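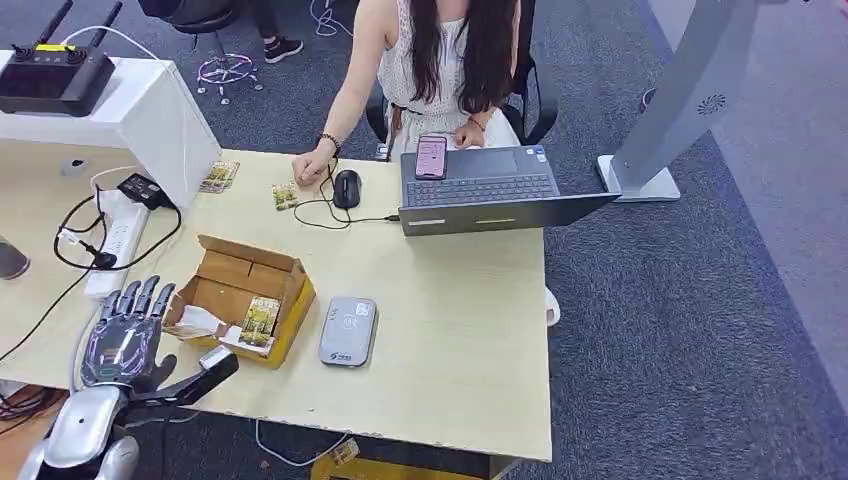

Re: [desks] Card packets, stock and labeling

Konrad Pawłowska wrote:
> Do the green-and-yellow packets stay in the carton they came in, or
> do we move them to the cabinet? I also need a count before the
> Trundell order goes out.

Keep them in the carton for now. At my last check one packet was standing upright in it next to the crumpled paper or tissue, and three more were out on the desk - one by the mouse, two near the white cabinet. Loose ones go back in before the count.

The stock sheet says 1,197 for Gimbridge and 258 for Trundell. The second figure is from July and I would not rely on it.

Two points on the desk itself:

The power strip lies on the desktop with its cords over the left edge. I would like it mounted under the desk. Finlay has the brackets.

The laptop mouse is wired, so leave slack on that side if you move the carton.

Jocelyn, please send me the label file in the old column order. The new one drops the batch field.

Aitana Arrieta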